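Apolline Chevalier
29 July 2022

Moved to Erdale in December and have finally worked out the bus. A thread, for anyone thinking of coming.

There is one bus. It's the 12. What became of the other eleven is a matter of local legend.

The timetable says every 30 minutes. Ginette Le Goff, who has lived opposite the stop since before there was a stop, says the timetable is "more of a greeting".

Fare is 2 euros, exact money. I offered a twenty in my first week and the driver looked at me as if I'd tried to pay with a goose.

If you want Skaltmont you change at the church. If you want to come back from Skaltmont, pack a jumper.

Sit on the left going down the hill. The right-hand seats have a view of the drop and a rail that Florian Mallet swears was tightened last year.

The stop outside work is a request stop — both arms, big wave. One arm and he thinks you're being friendly.

Anyway, I was on time today. First in, kettle on, very smug. Might get a bike.

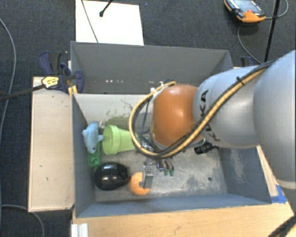
Friday, the orange end of a KUKA and a grey bin of bits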